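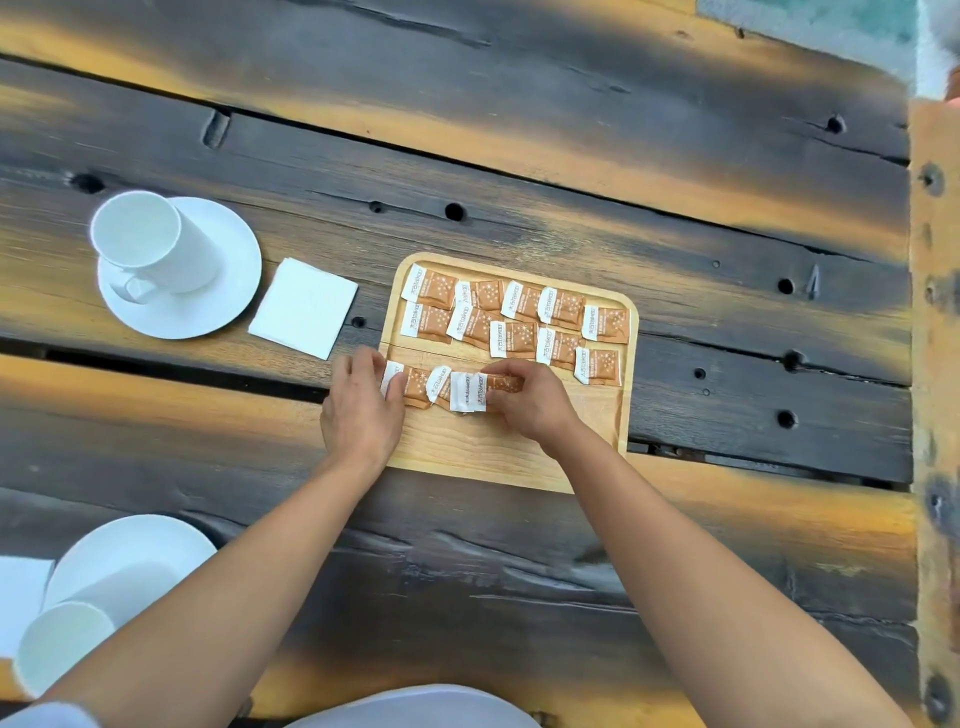 Metau Tea Rooms
Minutes of the April operations meeting

Present: Barış Demirtaş (chair), floor lead, purchasing, bookkeeping. Start 3:40 p.m.

1. Previous minutes
Accepted. The Kashyap dishwasher contract is still unsigned.

2. Plindano table-setting arm, trial offer
Purchasing went through the quote. The arm and its stand cost $3699, with the software billed separately after 11 months. The seller says it can "learn any tabletop task" from recordings of staff doing the work by hand. The chair asked what "any" means and was told the sales sheet doesn't say.

The floor lead wanted sugar trays used as the test. Staff lay the packets out in rows on the wooden tray, edges overlapping, with the white ends mostly to the left. Packets crinkle and the ends curl up, and a person pressing down with one hand while nudging with the other deals with that without thinking. The Plindano demo video uses stiff cardboard tiles on a white mat. Our outdoor tables are dark, cracked planks with holes in them and sun across the boards. Purchasing asked the seller about this and got a second copy of the brochure.

Bookkeeping noted that the savings estimate assumes the arm works without anyone standing by. The warranty page requires an attendant at all times. The chair called the estimate worthless until those two pages agree.

Cirix, the other supplier, offers a rental with 2 arms and no price in writing. Not discussed further.

Agreed: no purchase. We will take the free 3-week trial only if Plindano brings the unit here and runs it on our own trays and packets, on the plank tables. Purchasing to put this in an email and ask who pays for broken cups.

3. Napkins
The new square ones blow off the tables. Floor lead to try tucking them under the saucers.

4. Any other business
Key to the side gate is missing again. Barış to get another cut.

Closed 4:25 p.m.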